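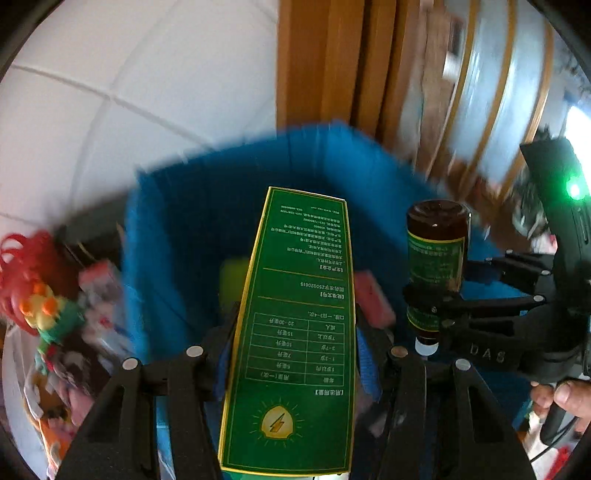
Chapter 5
Reading a Medicine Label

A liquid medicine is sold with a dose, and the dose depends on who is taking it. Most boxes of syrup or oral solution give this information on a side panel, often as a small table. A table for a medicine meant for the whole family has a row for each age group. The green carton is laid out this way, with age in one column and the amount for a single dose in the other. A child under 1 takes 5 milliliters, a child of 1 to 3 takes 7, a child of 3 to 7 takes 10, and anyone over 7 takes 15. The adult row gives a range, 20 to 30 milliliters. A separate line under the dose table says the medicine is taken by mouth, three to four times a day.

Two numbers are therefore needed before anything is poured: the amount for one dose and the number of doses in a day. Multiply them to find the daily total. A child of 2 who takes 7 milliliters three times a day uses 21 milliliters. At that rate a 100-milliliter bottle holds four full days of medicine, with 16 milliliters left over. A 60-milliliter bottle holds two full days.

The other parts of a label are used less often. An approval number identifies the product to the authorities. The maker's name, address and telephone number are there for questions and complaints. The lot number and expiration date may be printed on an end flap, and they are lost when the box is thrown away. Keep the box until the bottle is finished.

In this chapter you will work with labels from the Bellamy and Pomwood product ranges, which are reprinted in full on page 121. Section 5.1 deals with units of volume and the household spoon. Section 5.2 covers dose tables and what to do when a child's age falls on the line between two rows. Section 5.3 is about storage.

Words to know: dose, milliliter, oral, expiration date, lot number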